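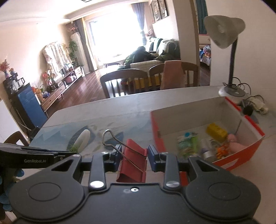 # The junk box problem (is one big box ever right?)

**rosti_o**

Settle something for my household. For years the end of our dining table has been where small objects go to retire. Batteries, a can of something, kid toys, clips, caps that belong to pens or bottles we no longer own. In March I gave up sorting and put one open box on the table. Everything small goes in the box. When the box is full, I go through it.

My husband says this is a pile with walls. I say a pile with walls is called storage and people pay good money for it.

Who's right? Keep in mind that I'm the one posting.

**Njoroge_A**

He's right, sorry. An open box on a table is a very polite invitation. We had one for 14 months and when I finally dug to the bottom there was a birthday card in it with money inside, for a child who had since had another birthday.

**tillnolte**

Disagree with the above. One box is fine as long as it has an eviction date. Ours gets emptied on the last day of the month, no exceptions, apart from the exceptions.

The trouble starts when you buy dividers. I bought a set of Kuhlmann drawer trays, spent an evening giving every category its own little apartment, and within a week the rubber bands had moved in with the batteries.

**pfeiffer_b**

Team dividers, and I won't be made to feel bad about it. You can't find anything in one box. You can only find the thing on top, and the thing on top is always a plush toy.

Rosti, what is in there right now? Be truthful.

**rosti_o**

Fine. A yellow toy block, a pink plush toy (well done, Britta), a bunch of little orange toys, a green packet, a silver can, a purple cap. Something small and teal that I refuse to look into. The red binder clip hasn't made it in yet. Neither has the radish.

**pfeiffer_b**

The what?

**rosti_o**

White one, leaves still on. It's lying on the mat with the mountains on it.

**Njoroge_A**

And does the radish go in the box?

**rosti_o**

It's small and it was on the table. I don't make the rules. I do make the rules, but I made them before the radish.

**ben_diekmann**

Reading this from a house with 5 such boxes, so take my advice accordingly.

What worked for us was asking where a thing gets used instead of what kind of thing it is. Binder clips live with the mail. Toys live on the floor, where they were going anyway. Caps get one week to be reunited with whatever they came off, then they go in the trash. That leaves you with a box of real orphans, and it's a lot smaller than you'd think.

Also move the power strip before you do anything else. If it's at the edge of the table like mine was, the cables will catch on every single thing you lift out.

**rosti_o**

It's at the edge of the table, next to the lamp. Cables in a knot. Do you live here?

**tillnolte**

Everyone lives there. I screwed mine to the underside of the table and it was the best ten minutes of the year. You do then have to crawl under the table to plug in a phone, so I mostly don't call people anymore.

**pfeiffer_b**

I use the Getby app for this sort of thing, you give each box a number and type in what's inside. I have 600 items in it.

**Njoroge_A**

600 items! How many boxes?

**pfeiffer_b**

I'd rather talk about the radish.

**ben_diekmann**

Can we talk about the chairs? A box on the table is one thing, but in my experience the real storage is furniture. We have a chair nobody has sat on since we moved in. It's a closet with legs.

**rosti_o**

There's a towel over the back of one of ours. One towel. The sofa is another matter – dark clothes and cushions, and I couldn't swear to you where one stops and the other begins. I'd been hoping to keep this thread confined to the table.

**Njoroge_A**

So the box is a decoy.

**rosti_o**

The box is a pilot project.

**tillnolte**

I still say keep it, but get one with a lid.

**pfeiffer_b**

Absolutely not, a lid is how you end up with 600 items.

**rosti_o**

Okay. Clips to the mail, caps get a week, toys to the floor, no lid. My husband has read the thread and would like it noted that three of you agreed with him. I count one and a half. Radish is going in the salad.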